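第4章 公開見学日における把持実演の準備と実施

4.1 本章の適用範囲

本章は、Holtemdale実習棟で行う公開見学日において、手持ち式グリッパー「Murnent」による布類の把持実演を担当する職員を対象とする。通常の収録作業については第3章の手順に従うこと。本章の内容は2020年9月21日改訂版に基づく。旧版の手順書は実演区画から撤去し、混在させないこと。

実演の所要時間は、説明を含めて1回28分とする。見学者の入替え時間はこれに含まない。

4.2 事前の確認

(1)実演者は、手首の動きを妨げない服装とする。袖口にひも、留め具等の突起がある衣服は着用しない。

(2)左右のグリッパーを充電台から外し、本体および指先に割れ、欠け、緩みがないことを目視で確認する。

(3)マーカーキューブの各面を乾いた布で拭く。溶剤およびアルコールは使用しないこと。印刷面が白化し、位置の検出に支障をきたす。

(4)電源を入れ、左右それぞれの表示灯が緑色に点灯することを確認する。点灯しない場合は4.6の表に従う。

(5)収録用端末の空き容量を確認する。空きが70GBに満たないときは、実演を開始する前に過去のデータを保管サーバーへ移す。

注記:指先部品の交換目安は開閉3,000回である。累計回数は端末の保守画面に表示される。見学日の途中で目安に達する見込みがあるときは、前日までに交換を済ませておく。

4.3 実演区画の設営

(1)床面に作業マットを敷き、四隅の浮きを手で押さえてならす。

(2)把持対象の布をマットの近くに用意する。床と見分けやすい、明るい色のものを選ぶ。

(3)ケーブル類は見学者の通路にかからないように配線する。通路を横断させる必要がある場合は、必ずケーブルカバーを用いる。

(4)見学者の立ち位置を床用テープで示す。実演者の腕が届く範囲の内側に立ち位置を設けてはならない。

注意:マーカーキューブに直射日光が当たると、検出が不安定になることがある。晴天時は窓側のブラインドを下ろすこと。

4.4 実演の手順

(1)実演者はマットの手前に位置し、左右のグリッパーを両手に持つ。

(2)案内係の合図を受けて、端末の「収録開始」を選択する。開始音が鳴るまで両腕を静止させる。

(3)一方のグリッパーの指先を布に当て、他方はマットの近くで待機させる。両手を同時に動かすと見学者が動作を追いにくいため、最初の把持は片手で行う。

(4)布をつかみ、マット中央まで移す。移動中は手首を急にひねらないこと。

(5)待機側のグリッパーで布の反対の端をつかみ、二つ折りにする。折り目のずれは修正しなくてよい。 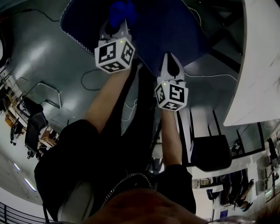

見学者も実演の後にグリッパーを操作できますか。
案内係の立会いのもとで、1人1回に限り操作できます。収録は停止した状態とし、体験用の布を使用します。

(6)折り終えた布から指先を離し、両腕を静止させたうえで「収録終了」を選択する。

(7)案内係は、収録した軌跡を大型表示器に再生し、マーカーの検出結果を見学者に示す。再生速度は標準のままとする。

(8)続けて次の組の実演を行う場合は、布を広げて元の位置に戻し、(1)から繰り返す。

4.5 見学者への対応

質問は、(7)の再生が終わった後にまとめて受ける。実演中に声をかけられた場合、実演者は応答せず、案内係が対応する。

収録データの利用目的について尋ねられたときは、備付けの説明資料「Grarkirura計画の概要」を手渡す。資料に記載のない事項は、その場で回答せず、質問票に記入していただく。質問票は閉場後に事務室へ提出する。

見学者による撮影は、実演区画の外側からに限り認める。フラッシュおよび補助光の使用は、マーカーの検出に影響するため断ること。

警告:指先の可動部に手指を挟むおそれがある。体験操作中に見学者が指先に触れようとしたときは、案内係は直ちに操作を中止させること。

4.6 異常時の処置

表示灯が点灯しない
 電源を切り、電池の向きを確認して入れ直す。復旧しない場合は予備機と交換する。

エラー252が表示される
 左右いずれかのマーカーを検出できない状態を示す。キューブの面が袖や布で覆われていないか確認し、腕の向きを直してから再度「収録開始」を選択する。

布が指先から滑り落ちる
 指先の摩耗を点検する。表面の溝が消えている場合は、実演を中断して部品を交換する。

端末が応答しない
 案内係がその旨を見学者に告げ、端末を再起動する。再起動後は4.2の(4)から確認をやり直す。

上記の処置で復旧しないときは、当該回を中止し、保守窓口(Boonchu技術サービス)へ連絡する。職員が本体の外装を開けてはならない。

4.7 終了後の処理

(1)収録データに見学日の識別名を付し、通常の収録データとは別の領域に保存する。

(2)左右のグリッパーの電源を切り、充電台に戻す。

(3)布とマットのほこりを払い、所定の棚に収納する。床用テープは当日中にはがす。

(4)実施回数、エラーの有無および部品交換の記録を様式4に記入する。6月の定期点検では、この様式を累計回数の照合に使用する。

電池の保管方法および廃棄については、第6章を参照のこと。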